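Skorkier learns when to let go

I'm really pleased to share this one! My group at Serrano has a new training method, Skorkier, that teaches a robot arm to judge its own grip before it commits to a lift. We ran 606 tries on the Riker bench in December, using only 300 demonstrations (our old method, Skosari, needed far more), and it picked the right item in up to 309 tries on the hardest layouts. Shiny tables are still a pain, I'll admit.

The paper and code are free to download from our project page.

Two bottles and a snack bar on the glossy table:
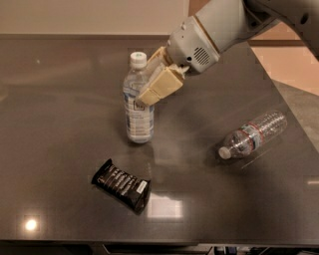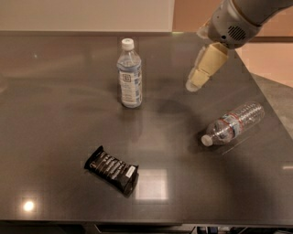 Page last changed: December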